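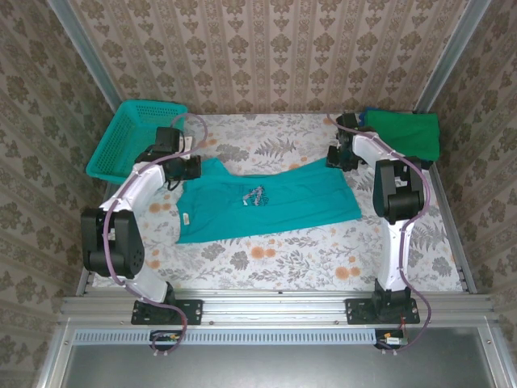
Subject: Re: [hivasbridge-home] T-shirts: fold, roll or give up?
From: Lerato Oosthuizen
To: hivasbridge-home list

Hi Leopold, hi all,

Leopold Sutter wrote:
> I have one dresser drawer for T-shirts and it will not shut. My
> mother taught me the department store fold, where you lay the
> shirt face down and bring the sides in, and they look lovely
> until I pull one from the bottom of the pile. Then I have to
> refold the lot. My daughter says roll them. I rolled them for a
> month and they came out looking like I'd slept in them. What do
> the rest of you do? And does anybody bother with folding boards?
> Fengying mentioned one at the swap and I forgot to ask her.

Oh, I have opinions on this! I've gone through every method going, and I did the rolling thing for a good long while too (packing for a trip, fine, still love it, but for a drawer it drove me up the wall). What finally stuck was file folding, where the shirts stand on their edges like folders in a cabinet and you can see all of them at once. You pull one out and the others mostly stay put.

My way, for a regular short-sleeved tee: lay it flat, face down, and take a second to smooth it from the collar to the hem with your palms. I used to skip that and then wonder why everything came out lopsided. Bring one side in to the middle and flip the sleeve back on itself, then do the other side so you have a long strip. Fold the hem up until it nearly reaches the collar – leave a little gap, I don't know why that helps but it does – and then fold in thirds from the bottom. It should stand up by itself. If it flops over, the strip was too wide.

Where I differ from Fengying is that I fold on a tablecloth. She does hers on the bare kitchen table and swears by it, but jersey slides all over the place for me on a hard surface. I've got an old flowered cotton cloth that I throw over the table and the shirt just sits there and behaves. A towel is too fluffy, I tried.

For shirts with a print on the front, I fold so that a bit of the picture ends up on the top edge. Then you can tell the blue one with the fish from the blue one with the paint stain without digging. This takes some fiddling and my husband thinks I've lost it.

About the drawer that won't shut, are your stacks taller than the sides? Measure the inside of the drawer before you change anything. Mine is only 5 inches deep and I had to add an extra fold to the big shirts to get them under the lip. I also put a couple of those plastic mesh baskets in there, the rectangular kind with open sides, so the row doesn't keel over when it's half empty on laundry day. Little kids' stuff and washcloths go in a basket of their own.

Folding boards: I had one, a Flemix, and gave it to Sihan Yuan. It does make every shirt the same width, I'll give it that, but I had to find somewhere to keep the board! Sihan, are you still using it, and would you lend it to Leopold so he can try it out?

One thing I haven't cracked is long sleeves. They make a lump in the middle no matter what I do, and sweatshirts are worse. Boyang, didn't you have some trick where you zigzag the sleeve down the back? I remember you showing us in October and I was too busy with the cake to pay attention. Could you write it out for the list?

Off to face the basket of clean socks,
Lerato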